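This site uses cookies to remember your settings. By continuing to browse you accept our use of cookies. Accept | Manage settings

Plovumard Opens Kitchen and Dining Room Sorting Service to All Households

May 2020
By Loan Võ, Plovumard Press Office

Plovumard, the home storage and tidying company, is opening its Pralia service to all households in its delivery area. Pralia is a single visit to sort out one room where people cook, eat and keep their household things. It costs $80 and includes a written plan that the household keeps.

The service was tested in March with a small group of existing customers. Bookings are now open to anyone.

Pralia is meant for rooms that do more than one job. In many homes the dining table is also a desk, a place to prepare food and a place to leave the mail. The shelves behind it hold baskets of things from other rooms. The floor under the table becomes the place for boxes, basins and papers that have no shelf of their own.

"Most of our customers don't need more furniture," said Hiếu Thân, head of home services at Plovumard. "They have a table, they have a shelf and they have some baskets. What they want is for someone to help them decide what stays on the table and what goes somewhere else. It's slow work when you do it alone, and people stop halfway."

How a visit works

A visit lasts one afternoon or one morning. The household picks the room ahead of time and does not need to clean or move anything first. A Plovumard sorter then works through the room with at least one adult from the home.

The sorter starts with the floor. Everything kept under or beside the tables is pulled out and looked at. Paper and flat cardboard are separated early, as they take up a lot of room in a bin and are often ready for recycling. Basins, bowls and small stools are put to one side until the shelves have been checked.

Tabletops come next. Appliances that are used every day keep their place. Bowls and dishes are grouped with the food or the job they are used for. Bottles of liquid are moved back from the edge of the table, and cleaning products are stored away from food.

Shelves are done last. Baskets are emptied, wiped and filled again, with one kind of item in each where possible. The sorter writes a short label for each basket and leaves spare labels behind.

At the end of the visit the household gets a one-page plan. It lists where each group of things now lives and which day-to-day jobs will keep it that way. The plan also has a section for things the family has not decided on yet. These go into a single box with a date on the lid.

"The undecided box was a request from customers," said Hòa Khương, who trains the sorters. "In March we were asking people to choose on the spot, and a few of them found that hard. Baby things were the hardest, and papers after that. Now they can wait – we just ask that it all fits in one box."

What customers said they needed

Before the March test, Plovumard sent a short set of questions to its mailing list and received 673 replies. Of these, 363 named the floor under a table as the place in their home they would most like cleared. Kitchen counters and hallway closets were also mentioned often.

Plovumard used the replies to set the order of work for a visit. An early version began with the shelves, and the sorters ran short of time before they reached the floor.

Storage items

Households do not have to buy anything to book a visit. Sorters use the baskets, bins and boxes that are already in the home. Customers who want extra storage can order from the Đinh range, which Plovumard sells through its online store. The range has open baskets in 2 sizes and a lidded bin for papers. All of the pieces can be wiped clean with a damp cloth.

Delivery of Đinh items is handled by Weteck and can be booked for after the visit. Plovumard recommends waiting a week before ordering, so the household can see what is still missing.

Items the household no longer wants can be left in one bag by the door, and the sorter will take it away at no extra charge. Large furniture is not included in this pickup. Food, paint and batteries are also left out.

Booking

Visits can be booked through the Plovumard website or by phone. Customers are asked to give the name of the room, a rough idea of its size and a list of any large tables or shelves that cannot be moved. The fee is paid after the visit. A booking can be changed free of charge up to the evening before.

Sorters wear masks and gloves during the visit and bring their own cleaning cloths. Customers who would like a video call instead can choose this when booking. The price and the written plan are the same, and the household does the lifting.

"We have kept the price at the level we tested," said Thiện Cù, who manages bookings. "One room, one visit, one price. If the room is small and there is time left, the sorter will start on a cupboard or a drawer nearby."

Tables, shelves and floor storage in a room used for household things:

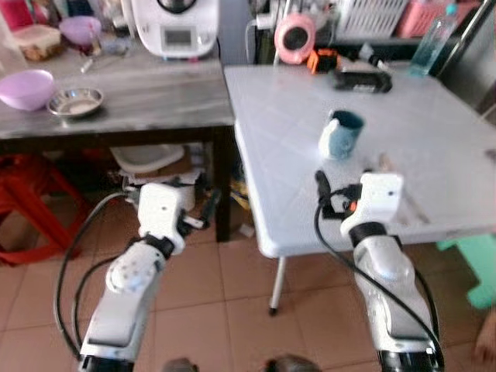 Papers and cardboard in a bin on the floor:

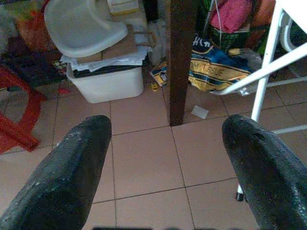 Can a customer book Pralia for more than one room?

Each booking covers one room, so a second room needs a second booking. Both can be placed on the same order, and the sorter will write a separate plan for each. Plovumard suggests leaving a few days between visits.

Press contact: Phúc Nông, Plovumard Press Office. Interviews with the home services team can be arranged by phone or video call.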